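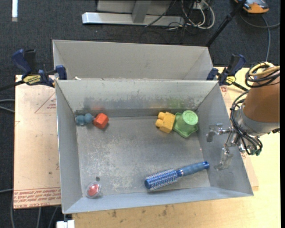 Dog keeps squeezing through balcony railing gaps – what can I put up in a rental?

Posted by Morven Carnegie, July 20, 2022

We moved into a fourth floor apartment in Jarthorpe last month with our terrier mix, Mowat. The balcony has upright metal bars and the gaps are wide enough for him to get his head and both shoulders through. Twice now I've caught him halfway out, barking at the dogs in the parking lot. He goes out on a leash only until I fix this.

The lease says no drilling and nothing attached to the railing that can't be removed. The building manager told me I can spend up to $300 and take it off my August rent as long as I send her receipts and she likes how it looks from the street. I have looked at plastic mesh, clear panels and bamboo screen. The railing goes around a corner. Mowat weighs 14 pounds and he does chew things, mostly when he's bored.

Has anyone done this without drilling? I also have a small gap under the bottom rail that worries me.

Jeanie MacRitchie

I did this two years ago for a beagle, also renting. Skip the bamboo. Mine split after one winter and the dog pulled the strips out with his teeth.

What worked was rigid plastic garden mesh with small holes, the stiff kind that comes on a roll, not the soft bird netting. A soft net will give if he leans on it, and a dog can get a foot or a collar caught in it. Put the mesh on the inside of the bars so that when he pushes, he pushes it against the metal. Fasten it with outdoor zip ties, top, middle and bottom, one every few inches. Black ones hold up better in the sun than white. Turn the cut ends to the outside.

For the corner, don't cut the mesh. Bend it around and tie both sides of the post. For the gap underneath, leave extra at the bottom and fold it in along the floor, then set something heavy on the fold. I used long planters.

I paid $175 for everything and had mesh left over. Check the ties once a month. I replace a few every spring.

One more thing – move any chairs or boxes away from the railing. Mesh does nothing if he can climb up and go over the top.

Gindis

just dont let him out there. my cousins cat went off a second floor one and the vet bill was $1487. she was ok but still

Brumano

Clear panels look nicer and the manager may prefer them, but they catch the wind and they need real clamps. I priced them for my place and it came to $321 for one straight side, so a corner balcony would put you over. I went with mesh too. Take a picture of the railing before you start so you have it when you move out.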